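Hirnville Field Group questions age of Darnetti chapel wall

23rd March – The Hirnville Field Group has published its report on last August's dig at Darnetti, and it does not back the popular claim that the buried wall beside the chapel is medieval.

The group opened 2 trenches across the line of the wall. Of the 475 finds logged, about 300 were roof tile and most of the rest was modern glass. No sealed layer gave a date earlier than the chapel's rebuilding.

"People have been saying 'medieval' for years, and I would like to know on what evidence," said site director Homa Zamani. "A straight line on a survey plot is a straight line. It could be a drain." 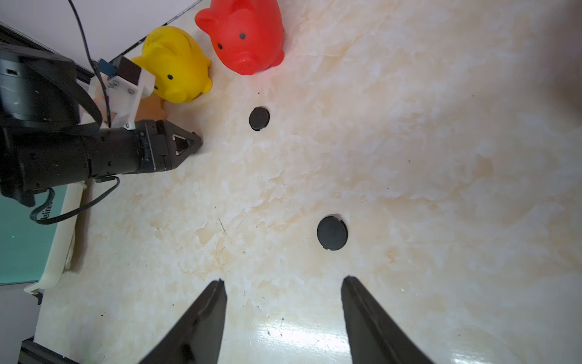
Two round black discs on a marble-patterned tabletop.

Behrouz Hassanpour, who ran the resistance survey, stands by his readings but accepts that they cannot date anything. He wants a third trench to the north. Zamani has yet to be persuaded that it would settle the matter.

Printed copies of the report are limited to 200 and can be requested from Ladan Zarei at the group's office in Hirnville.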